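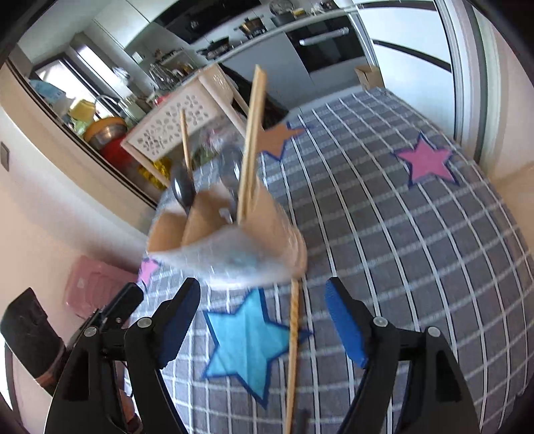 Spoons get married off in the drawer and never come home, a reader wrote to us in March from Silivmont, and she went on for two full pages about why hers now live standing up on the dining table, chopsticks and all. We have thought of her letter many times this spring. A holder on the table is such a small thing, and yet so many of you have strong feelings about it!

My own began with a move. The cutlery had been packed for the trip to Brivwood in whatever wrapping was left over, and when it came time to set it out again I found I didn't want to go back to the drawer with its sticky runner and its crumbs. So the spoons stayed out, the long ones and the short ones together, with the chopsticks leaning every which way like reeds in a jar. It took 11 days for the family to stop opening the drawer.

A tablecloth helps more than you might think. Gray is kind to tea stains, a white grid gives you something to line the bowls up against (I do this, I admit it), and a few big cheerful stars keep the whole thing from looking like graph paper. Our round table is small, and with a cloth like that it seems to want company.
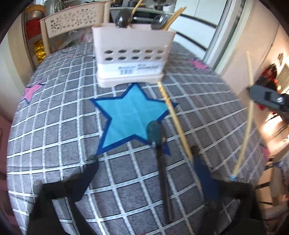

Pink holder, starry cloth: spoons and chopsticks share the table.

As for the holder itself, look for plenty of holes. Chopsticks put away damp will go musty at the bottom, and a perforated caddy lets the air get in. Peel the label off before you wash it the first time — warm water and a little cooking oil will lift the glue. Stand chopsticks with the eating ends up, keep pairs together with a bit of thread if yours are forever wandering, and give everything a good rinse on Monday, or whichever day your kitchen is quietest.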